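The pencil drawer, finally

I have been meaning to write about the pencil drawer since May, when I pulled it open to look for a stamp and it came all the way off its runners and landed on my foot.

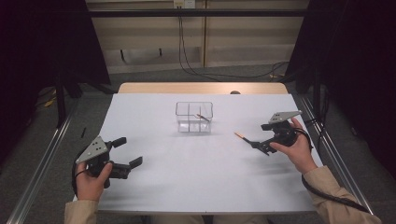
My foot was fine, thank you. The drawer had been filling up since we moved in, and I think every house has one like it. Ours held pencils, pens that had given up years ago, a tape measure from Drorkent Hardware with the first few inches worn blank, birthday candles, and more rubber bands than any family could need. I swept the whole lot into a roasting pan, put the kettle on and decided this was going to be my afternoon.

Now, I had tried to sort this drawer before. Last time I used jam jars, and they looked lovely on the windowsill for a week or so, until somebody (me) knocked one into the sink. Before that it was a cutlery tray, but the slots were so long that the short pencils slid down to one end and hid under the rulers. My friend Roya Soltani, who has the tidiest sewing room I have ever set foot in, told me to stop buying containers for the drawer I wished I had and go find one for the stuff I did have. So I went with a clear plastic box with compartments in it, and oh, I am a convert! You can see what is in there without picking it up, and the partitions keep things more or less where you left them.

The trick, if you can call it a trick, is to put things in one at a time. I know how that sounds. But when I tip in a handful they land crossed over each other and I never go back to straighten them. One at a time, I notice that this one has no point left, and that one is a pencil from the Villa, the little hotel where we stayed with my mother the summer before she moved, and then of course I have to sit there and think about the breakfast room for a while. It is slow. I had two cups of tea and let a third go cold.

I also learned that a pencil taller than its compartment is going to lean, and I have made my peace with that. I did try cutting a strip of cardboard to prop the long ones upright, and it looked terrible and fell over. Leaning is fine. Leaning pencils are easier to grab anyway.

A few other things I worked out along the way. Clear the table first, all of it, even the fruit bowl. Keep a scrap of paper handy for testing pens, and if one doesn't write on the second scribble, out it goes. Colored pencils want their own compartment or they leave little smudges on everything. And look on the floor when you think you're done - I found an eraser by the table leg, and a perfectly good pen behind the radiator.

The leftovers were harder. I can't throw out a pencil that still works, I just can't, so I made up a bundle for Dilek Canpolat to take to her after-school club. She told me they went through 300 of them last year, which I found hard to believe until she described the sharpener. Anselmo next door asked for the rubber bands. I didn't ask what for, and I was glad to see them go.

So the drawer is back on its runners (with 21 pencils in it, because I did count in the end, I couldn't help myself) and it slides in and out with one finger. The stamp never did turn up. I bought a new book of them the next morning and put it in the compartment by the erasers, and the letter to my aunt went out before lunch.

Next I would like to tackle the shelf over the washing machine, but there is a can of paint up there I don't remember buying, and I may need another cup of tea before I go near it.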